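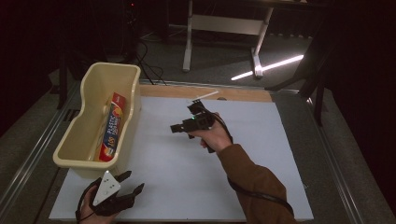
Vistcombe Shared Kitchen
Minutes of the March supplies meeting

Present: Nadège Riviere (chair), Mathis Aubert (minutes), members from the Mandby and Gralstead groups
Apologies: Gaillard group

1. Minutes of the last meeting
Agreed with no changes.

2. Storage bins
Nadège said wraps and foils keep ending up in the drawer with the knives. Agreed that plastic wrap goes in a cream open-topped bin, in its box. Bins with one sloping side are fine for this. Mandby asked for labels. Mathis will print them.

3. Work table
The white board stays on the wooden table between sessions. Gralstead would like a spare. Cost to be checked before the next meeting.

4. Spending
Balance is $158. Up to $60 approved for wrap, foil and freezer bags. Receipts to Nadège.

5. Any other business
The dish towel rota has lapsed. Mandby will restart it. The side door sticks and has been reported again.

Actions
Mathis: labels, price of second board
Nadège: supplies order
Mandby: towel rota

Meeting closed at 10 past 2.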